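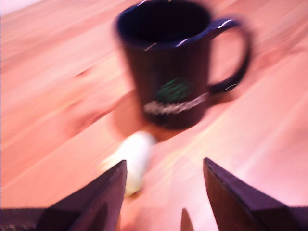
Navy mug, green logo on the front

From: Cheema list, housewares
Date: 4th February
Subject: Re: Navy mugs and rings on pine

> The Munbridge office is giving away the navy mugs left over
> from January. Does anyone know if they mark a pine table?
> Ours was oiled, never varnished, and I don't want to
> sand it again.

I've had one of these on pine for 2 years. The glaze is fine. The trouble is the foot of the mug, which is left bare and holds water after washing. Dry the foot and you won't get a ring. I went over mine with 900 grit wet-and-dry and it stopped scratching too.
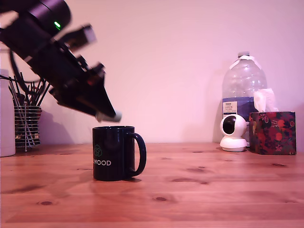
Reading time: 2 minutes

For the table itself I use Clindis oil, one thin coat, wiped off after 30 minutes. Knots take it up more slowly than the rest, so go back over them with a dry cloth or they stay tacky. Cimodex wax goes on top if you want it – I stopped bothering.

The handle is big enough for a full hand. Dark glaze shows tea stains less than white does, but hard water leaves a gray line inside the rim. Vinegar takes it off.

I keep mine at the wall end of the table with the pens and the tissues, and drink pod coffee out of it most days.
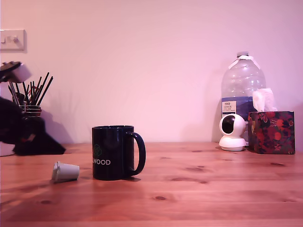 One member wrote back that oil alone had never been enough on their pine, and that they would still put a coaster under anything hot. They'd take two of the mugs if any are left.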